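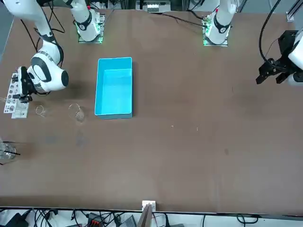 Krystyna Makowska

Last updated: January

I'd been trying to get myself invited to the Plukmont open day for ages, mostly because they're one of the few places that will let you put your hands on the arms instead of standing behind a rope with a brochure. So when Magdy Samir wrote and said there was a spot in the morning group if I could be there at 8:30, I set two alarms and drove over in the dark.

Parking is awful, by the way. The signs take you round to the loading side, and I walked the whole length of the building in the wrong shoes before I found the door. There was coffee, though, and some very good poppy seed cake, and six of us in the group, which is a nice size. Big enough that somebody else asks the embarrassing questions, small enough that everybody gets a turn.

The two-arm table was the thing I'd come for. It's a pair of white arms on one big brown tabletop, both mounted along the far edge, each with a green glow around its base plate. I'm told you stop noticing the green after a day. I didn't! Each arm has a black gripper on the end, and the job we were given was as plain as it gets: glassware and a turquoise bin. Get the glass into the bin. Don't break the glass.

Well. Clear glass on a brown table is a horrible thing to ask of a camera. There was a cup standing next to the bin and a smaller glass lying down a bit farther out, and from where I sat at the controls I kept losing the small one completely. Look at the picture up top and see how long it takes you to find it. Magdy said they like this setup for visitors exactly because everybody assumes the gripper is going to be the problem, and then they spend ten minutes squinting.

We were comparing two sets of fingers. The first was the Relletti set, which is stiff and very direct -- you close, it closes, and you feel clever. On the cup standing upright I liked it a lot. On the small glass I was nervous the whole time, because there's very little give and I had no real sense of how hard I was pressing. The second set was the Cherkaoui one, softer at the tips, and it forgave me for coming in crooked, which I did on nearly every try. The trade is that it feels vague. Twice I thought I had hold of something and I had hold of nothing at all.

I got five tries with each. My score with the Relletti fingers was better on the standing cup and plain bad on the one lying down. With the Cherkaoui fingers I was middling at both. Pieter Steyn, who was in my group and works with packing lines, had it the other way around and was pretty smug about it, so please don't buy anything on the strength of my morning.

The controllers deserve a word too. You can drive with a pair of handles or with a sort of puck, and I started on the puck because it looked friendlier. Mistake! Turning the wrist and lowering the arm together was like patting my head and rubbing my stomach. The handles made sense inside a minute. Majdi Khalaf, who was looking after our table, told me to stop watching the whole arm and only watch the fingertips, and that helped more than anything else I heard all day. He also got me to use the shadow on the table to judge height, and I've been thinking about that ever since.

What I'd have liked was more camera choice. We had the one fixed view looking down at the table, and it was fine for lining things up left to right and not much use for telling how far above the rim I was. Dorota Krajewska asked about a wrist camera and was told to come back in spring, so maybe I will.

After lunch there was a talk about logging, and I'll admit I drifted a bit, but I did write down that they had 2617 recorded runs on that bench and that the last 300 were all glass. I asked if anyone had gone home with a cut and got a look from Magdy.

I left at 4:00 with sore thumbs and a tote bag. If you get the chance to go, wear flat shoes, eat the cake early, and ask for the handles.

Recent posts
Two days at the packaging fair
My first try at suction cups
What I use for cable ties
Reader mail: soft fingers and wet fruit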